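The packing room at Berley got quieter this month

Sep 2, 2018

I went over to Berley last week to see the new arm everybody in town has been talking about, and I ended up staying most of the afternoon (they have good coffee, that didn't hurt). If you don't know the place, it's the old repair shop behind the feed store where they recondition small lab and office machines and ship them back out. 24 people work there, and quite a few of them went to school with my brother.

The arm is called Vero. It went in back in May, spent the first weeks mostly standing still while people argued over where to put it, and now it does one thing: it handles the blocks that go around the machines before the box gets closed. That used to be a hand job, all day long, leaning in over the bench with your elbows up. Ask anyone who did it for a few years and they'll show you which shoulder.

Maham Soomro has run the packing bench since before the move from the old building, and she was the one I wanted to talk to. She wasn't thrilled at first! "I thought, okay, that's my bench gone," she told me. What happened is that the bench got split. Vero has one end, and she and three others have the other, where they do the final check, the paperwork and the odd-shaped orders that don't fit any of the regular blocks. She says she goes home less sore. She also says she misses chatting across the table, because now one of them always has to keep an eye on the arm and you can't do that with your back turned.

The count on the whiteboard said 127 units for the week, and I'm told that's a normal week for them, so don't go expecting a big jump in numbers. The shop manager was pretty plain about it: they didn't buy the thing to go faster, they bought it because they couldn't keep people on that job past the first winter.

No one has been let go so far. Two people moved over to the repair side and are getting paid training for it, and one retired, which she had planned anyway – I asked her myself at the gas station. What I heard more grumbling about was the schedule. The arm has to be checked at the start of every shift, so the packing crew now comes in before the rest, and if you have kids to drop off that's a real headache. They've asked for a swap list and it sounds like they'll get one.

I got to stand at the bench for a good while and watch how close the work is. The fingers are dark metal and pretty scratched up already, and the tip of a big beige block sits right down between them, with the gray and white machine parts just behind.

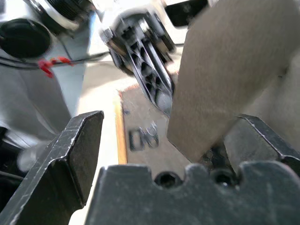
What's next

There's talk of a second arm at the Nzioka Road building, though the manager wouldn't give me a date. Before that, Maham wants the bench raised and a proper stool for whoever is on watch, and she has a meeting about both coming up. The shop is also opening its doors to families one evening this fall, so if you want to see Vero for yourself, call the front desk and get your name down. Parking is in the back, and please don't block the feed store.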